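Hello Theerawat, a quick February update on the lunch club money. We've spent 80 pounds so far, mostly on tea, soup veg and the hall heating (ouch!). 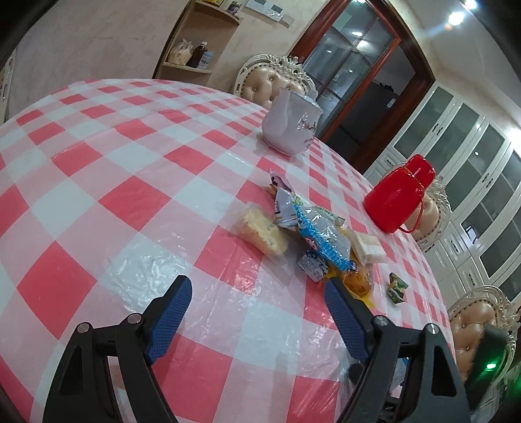 Quiambao Community Kitchen Team

Saturdays are going really well – 22 people came to the last one, and Lamai's noodle soup had gone by one o'clock. The checked tablecloths with clear plastic over them are a joy to wipe down. We do still need a second urn, and I'm chasing Galeck for a price.

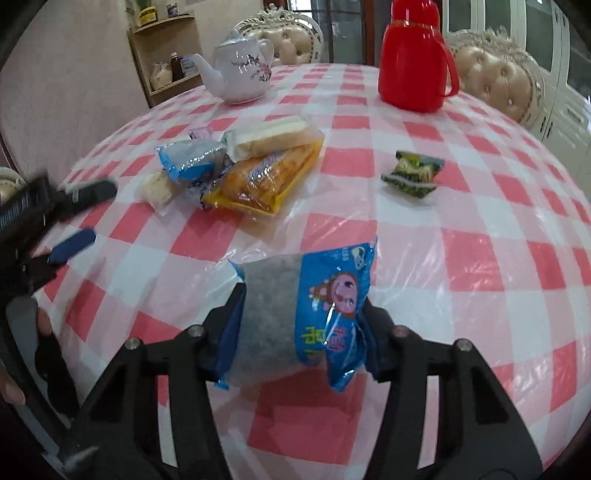
What's next

Lamai wants to try a breakfast session, so I'll send you her costs once she's done them. Could the next payment come before the rent's due on the 21st?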